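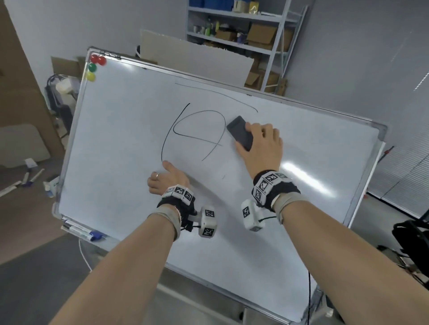

*A hand on the eraser, with the drawing still up.*

Wipe the whiteboard before you leave the room. I have been making this argument at Olley for 4 years and I mostly lose it.

The other side is easy to state. A drawing on a board took somebody effort, and it might be useful tomorrow. So people write SAVE in a corner and go to lunch. In February I found a SAVE next to a parts list for the Grostero order, which had shipped 26 days earlier. Two groups had held meetings in that room since then, both squeezed into the strip of white under the list.

A whiteboard is a bad place to keep anything. Sleeves rub it and old ink gets harder to remove the longer it sits. If a sketch matters, copy it onto paper or take a picture with your phone. That takes less time than finding out who drew it.

Kenneth Belmonte, who ran the shop before me, disagreed. He thought a half-finished drawing on the wall kept a problem in front of people, and they would add to it as they walked by. I watched for that. People did stop adding after the first day or so, and then they stopped looking. By the second week it was wallpaper.

I'll give him one case. A board on wheels can be turned to the wall or rolled into a corner, and if a job is really going to be picked up again the same afternoon, fine, leave it. The fixed boards in shared rooms should be clean every time.

It also helps to keep the eraser with the board. Ours used to wander off to the packing bench, and people wiped with their palms, which leaves a gray smear. We bought 2 spares. Both are still where they belong, last I checked.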